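The Plotavus Inventory

The Plotavus Egg Company ran its grading office out of one room on the second floor, and in August the room was handed to Refilwe Mkhize along with a key, a phone list and a binder of procedures. The binder had 134 pages. Page 5 dealt with reference eggs.

Reference eggs were not for eating. They were made to a fixed size, all in the same flat beige, and were used to settle disputes with packing stations. If a station claimed that a tray had been graded wrong, the office set its reference eggs against the station's eggs and wrote down the result. The reference eggs were then returned to their carton. The procedure gave the order of return: back row, middle row, front row, each filled before the next was started.

Mkhize followed the procedure for two months. The table stood against the wall. It was made in two sections, and the carton belonged on the section nearer the chair.

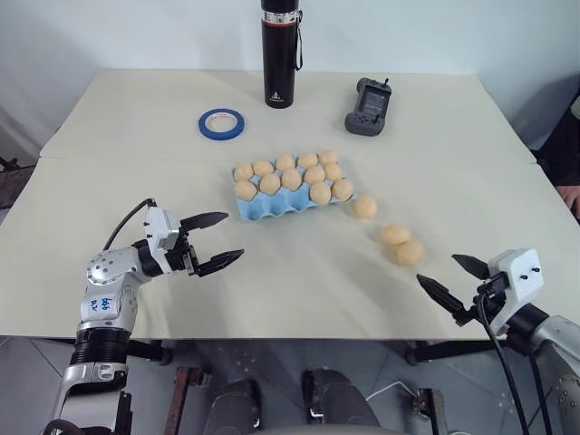
The tape was for marking cartons under dispute. Blue meant open. When a case closed, the tape came off and the case number was entered in the ledger. There had been 452 cases before Mkhize arrived, and her predecessor, Thanakorn Klinhom, had closed all of them. Case 453 was hers.

It came from the Cletlow station. The manager there, Toàn Ông, wrote that his eggs had been graded against a reference that was itself wrong. He did not say which egg. He asked that the whole set be measured again, and he copied the letter to Gallagher, who owned the station and most of the road leading to it.

Mkhize read the letter twice and called Klinhom.

"Did this ever come up?" she asked.

"Once," Klinhom said. "I measured them."

"And?"

"One was larger."

"The binder says they're the same."

"The binder was typed before I measured them."

She asked which one. He said he had stopped marking it after the first year, when the pencil wore off, and that he had found it by hand since then. He always put it in the front row. If it was in the front row, he did not use it. He had not written this down, and he had not thought of it as a procedure.

She put the phone down and started over. Each egg went through the gauge and back into a cup. She wrote the readings in a column and did not look at the column until she had to turn the page. The radiator came on at four. Downstairs, Tín Lại was loading the Flito van for the evening run, and the side door opened and shut at even intervals.
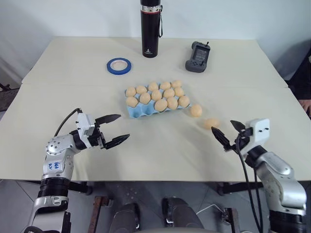
Photo: Radymyr Sirko

The larger egg had gone into the front row. She had no memory of deciding to put it there. The reading was in the column with the others, five lines from the bottom, in her own handwriting, and she had carried on to the next line without a pause.

She checked it again and got the same figure. Then she took the ledger and looked up the Cletlow cases. There were nine. All had been decided against the station. Klinhom's notes gave the date, the tray and the result, and did not say which reference egg had been used.

She wrote to Ông that his request had been granted and that the set was out of service. She wrote to Gallagher in the same words. In the binder, on page 5, she crossed out the line stating that the eggs were identical and wrote her initials beside it.

At six Lại came up for the mail.

"Anything for Cletlow?" he asked.

She gave him the letter. He looked at the ledger, which was still open.

"You want me to wait while you close that one?"

"No," she said. "It stays open."

He went down with the mail. She tore off a length of the blue tape and sat with it stuck to her thumb, reading the first of the nine cases from the beginning.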